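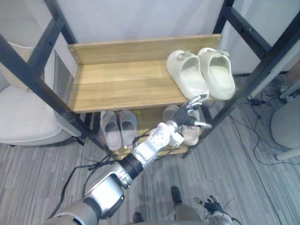
Wim De Haan wrote to me after last month's column to say that a house rule about shoes is a rule about who gets to feel welcome, and that he has stopped visiting two of his cousins over it. He is 71, his ankles swell, and he doesn't care to sit on a stranger's hallway floor tugging at laces while the dinner gets cold.

I've had a fair bit of mail on the subject and his was the letter I kept going back to. I still think he's wrong about the rule, though I've come around on how most of us run it.

I grew up in a house outside Regina where you took your boots off from the first snow until well into April, and nobody thought of it as manners. The driveway was gravel and the carpet was beige. My mother would no more have explained it than explained closing the fridge. When I moved to the coast I met people who wore their runners straight through to the bedroom, and I was shocked, and then for a few years I did it too. I went back to taking them off when we had a baby crawling on the floor.

The usual case for the rule is dirt. It's a good case. Whatever is on the sidewalk ends up on the rug, and road salt takes the finish off a wood floor. But plenty of people own a vacuum and don't mind using it, so dirt alone doesn't settle much. What I like is the stop at the door. You put down your bag, you bend over, and for half a minute you aren't on your way to anything.

Where Wim has a point is that a host who makes the rule owes the guest something. A chair, first of all, a proper one with arms, near the door. A place for the shoes to go, so they aren't kicked into a heap with 13 others. Slippers if the floor is cold, and a warning beforehand so people can choose their socks. My neighbour Walter Valderrama keeps a long-handled shoehorn on a hook and hands it over before you've asked. I have never heard anyone grumble at his place.

And some guests should simply be let off. Anyone with a brace or a bad back, or the fellow who's come to fix the furnace and needs his safety boots. A floor can be washed. I've seen a woman of 80 kept on a doormat while her grandson argued with the host over her orthopaedic shoes, and I didn't think much of that house afterward, clean as it was.

I wrote back to Wim and told him most of this. He answered that he would consider the chair — but he wants it in writing before he drives out.

Recent columns
The five-minute phone call
Why I gave up on the good china
Letters: clotheslines and the strata council
Who shovels the shared walk?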